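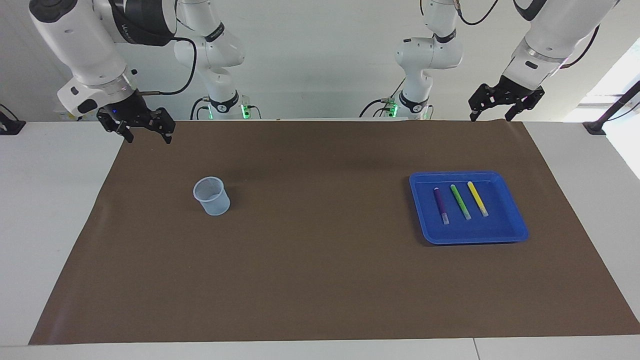 Two-arm cell on the marker line, month two

vito_k
Packing bench 3 went over to the two-arm cell in August. 1,761 sets packed so far, 80 to 90 an hour. Two packers now do loading and checks. Same grade, same pay.

Ozan Yurt
Same pay, different job. I used to pack 400 a shift and talk to people. Now I top up markers and clear faults.

jolach
Fault clearing is skilled work - it should be graded as such. Ours at Karakaya was, after six weeks of asking.

vito_k
Disagree. It's a reset button and a checklist.

Ozan Yurt
Come and do a late shift then.

Ikhsan Ginting
Who signs off the checklist at your place? With us it's the line lead, and she has four cells.

vito_k
Whoever loaded last. Under review.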